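Section 4: Comparing fingertips on the Clomenwood wrist mount

By now your arm should be bolted down, powered and talking to the controller. If it isn't, do go back to Section 3 and finish there first, as everything below takes for granted that the arm will stop when you ask it to.

The idea of this section is to try the standard Purkness fingers against the softer Montes pads on something flat and fiddly, and to end up with notes you can trust a month later. We like wallets and card holders for this. They bend, they slide, and they open and close at the least convenient moment, so they show up a weak grip much sooner than a nice solid block would.

What you will need: both sets of fingers, the small hex key from the accessory bag, a card holder of any sort, and a clear patch of table within easy reach of the arm.

1. Press the stop button and wait for the controller light to go steady.

2. Fit the first set of fingers. Tighten each screw a little at a time, going back and forth between the two sides, until both feel equally snug. (It takes longer this way, but you'll have far fewer crooked fingers to put right!)

3. Open the Prerketti panel on your computer and choose Wrist View. Check that the tips of the fingers show along the bottom of the picture. If they don't, loosen the camera collar and tilt it gently towards the fingers.

4. Lay the card holder open on the table, under the wrist, and bring the arm down until the fingers are just above it. 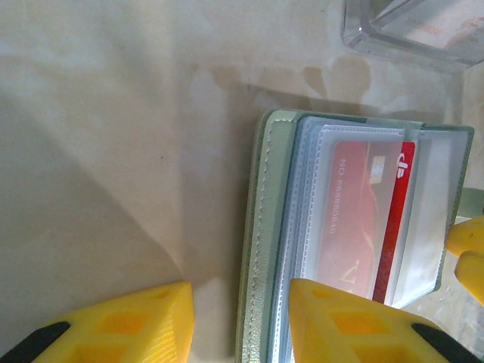 Do I need to set the camera up again every time I change the fingers?
A full set-up is only needed if the camera collar has been moved. After an ordinary change of fingers, run Quick Check from the Prerketti panel and carry on.

5. Set the closing force to 30 and the speed to 100. These are panel units, and they are the same for every set of fingers we supply.

6. Close on one edge of the holder, lift it a hand's width, hold, and set it down again. Write down whether it slipped, twisted or folded.

7. Repeat with the force at 400, then change to the other fingers and go through steps 1 to 6 once more.

Caution: Keep your own fingers well away while the force is set to 400. It is a firmer pinch than it looks.

Note: Shiny covers and clear plastic can confuse the edge finder, which sometimes settles on a reflection instead – turning the lamp a little to one side generally cures it.

Note: Pads wear, even when you are kind to them. Sun-ja Ji, who wrote our test routine, changes hers after 3,000 grips, and we'd suggest you do the same. Keep the old pair for practice runs and mark the bag, so they don't find their way back into a comparison.

When both sets have been through the routine, save your notes from the panel under Results and leave the second set of fingers on the arm, ready for Section 5.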